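Re: [Pidton-furniture] What finish for the Habte table?
Reading time: 1 min
Print | E-mail this message

Wondimu Nigatu wrote:
> Before I advise anyone to oil anything, what does the top
> look like? You only told us it cost £135.

Fair point, Wondimu. My sister says it's beige and I should get on with my life, but there is grain — wavy stuff, running on the slant.

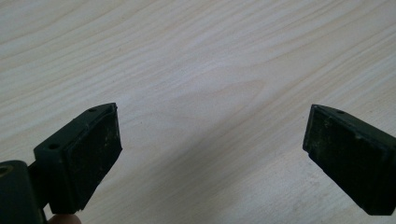
The tabletop, pale with wavy grain and a few tiny specks.

I can't swear it's solid wood and I'm not sanding it to find out. If it's veneer, would you still use the Okon oil? I have 2 tins and very little courage.

Abrehet Gashaw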